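Why Does a Storeroom Need So Many Boxes?

A page for curious children, from the Clavley Museum of Everyday Work

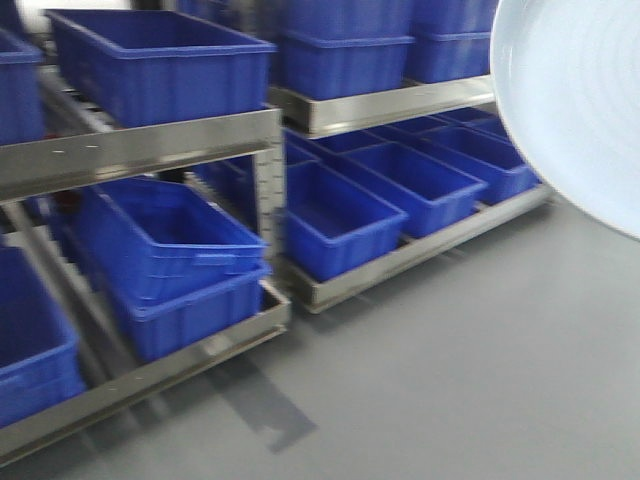

Think about the last thing you lost at home. Maybe it was one sock, or a small piece from a game. You looked under the bed, then behind the sofa, and then you asked a grown-up, and the grown-up said, "Where did you put it?" In a house with a few rooms this is a small problem. Now imagine a building that keeps 510 different kinds of things, and every day people come and ask for some of them. If those people had to look under the bed each time, no parcel would ever arrive at your door.

So the people who work in storerooms had to find a good answer. The answer is very simple: bins and shelves. In this page we will look at both of them, and at the end there is something you can try in your own room.

What is a bin?

In some homes the word "bin" means the place for garbage. In a storeroom it means an open box for keeping things. Many storeroom bins are made of plastic. Plastic is light, so a person can lift the bin without getting tired, and it doesn't get soft when it is wet, as a cardboard box does.

A bin has a few parts with names. The edge that goes all the way around the top is called the rim. Often the rim is folded a little to the outside, like the edge of a flower pot. This fold is called a lip. It makes the bin stronger, and your fingers can hold it well.

On the side of many bins you can find ribs. Yes, the same word as the bones in your chest! Ribs are thin raised lines in the plastic. You can test why they are useful with a sheet of paper. Hold the flat sheet by one short side, and it hangs down. Now fold it many times forward and back, like a paper fan, open it a little and hold it again. It stays almost straight. The paper is the same paper, but the folds make it stiff. The ribs do the same work for the bin, and the factory doesn't need to use thick, heavy plastic.

Then there is the handle. Sometimes it is only a hole or a slot in the side, made together with the bin when the hot plastic is pressed into its form. A handle like this can never fall off, for it is a part of the wall.

Why are they all the same?

When you choose a box for your own treasures, you probably want a special one. A storeroom wants the opposite. If all bins have the same size, each bin fits in each place on the shelf, and a broken one can be changed for a new one in a moment.

Bins of the same shape can also go together in two ways, and it is easy to mix the two words.

Stacking is when one bin stands on top of another one. There is still room inside the lower bin, so both can be full.

Nesting is when one empty bin goes down inside another empty bin, like paper cups. They take very little space this way. From the side you see one rim close above the other, and this is how you know there is more than one bin.

Not all bins can do both. Some are made only for stacking and some only for nesting. A few can do both if you turn them: one way they stand on top, and the other way they slip inside.

Does the color matter?

It can. In the old storeroom in Irndale, where our museum has its second building, the bins come in two colors. Blue is for things that go out to visitors, and yellow is for things that need to be repaired. A worker can stand at the door and see at once how much repair work is waiting. But another storeroom can have its own rule, or no rule at all. There are places where every bin is blue only because somebody ordered them all on the same day.

Now the shelves

A shelf at home must often hold books, and books are heavy enough. Storeroom shelves may have to hold much more. One shelf in our Irndale building can carry up to 200 kilograms. For this reason many storeroom shelves are made of metal. Stainless steel is a kind of steel which does not rust easily, and you can wipe it clean with a damp cloth. Your kitchen sink may be made from it too.

The tall parts that stand up at the corners are called posts or uprights. Look closely at the posts in a garage or in the back of a shop. Often you will find a line of small holes, one above the other, from the floor to the top. They may be round or square. Why would someone make holes in a thing that must be strong?

The holes are there so that the shelf can move up or down. Each shelf is fixed to the post with hooks or bolts, and these go into the holes. If you have low bins, you put the shelves close together. If next year you buy tall bins, you take the shelf out and fix it some holes higher. Please don't try it yourself! It needs two adults, and the shelf must be empty first.

Along the front of a shelf there is sometimes a metal rail. It makes the edge stiff, and it is a good place for a label.

How does a worker find the right bin?

Every place has an address, the same as your house. In Irndale the address has a letter and two numbers. B-3-4 means row B, shelf 3, place 4. The worker reads the address on a list, walks to row B, counts the shelves from the floor, and there it is. She doesn't need to remember what is inside all the bins. She needs only the list.

But there is one rule that must be kept: the bin goes back to its own address. If somebody puts B-3-4 in the place of B-3-5, the list is wrong, and the next person has the same trouble as you had with the sock.

And the empty bins? They have a job also. An empty bin keeps a place ready for something that will come later. A storeroom that is full to the last corner is difficult to work in, so it is good to have some room left.

Try it at home

You need four boxes of the same size (shoe boxes are fine), paper, tape and a pencil.

1. Choose a shelf, or a free piece of floor near the wall.
2. Give an address to each place. Write it on paper and tape it to the shelf, not to the box.
3. Put things in the boxes. Only one kind of thing in each box.
4. Write a list: the thing on the left side, the address on the right side.
5. Ask someone in your family to find one thing with only your list. Don't help!

If the person found it quickly, your storeroom works. If not, look at the list again and see what was not clear.

New words

Rim: the edge around the top of a bin.
Rib: a raised line that makes a wall stiff.
Upright: a post that holds the shelves.
Nesting: putting empty bins one inside the other.

Page last changed: May 8, 2022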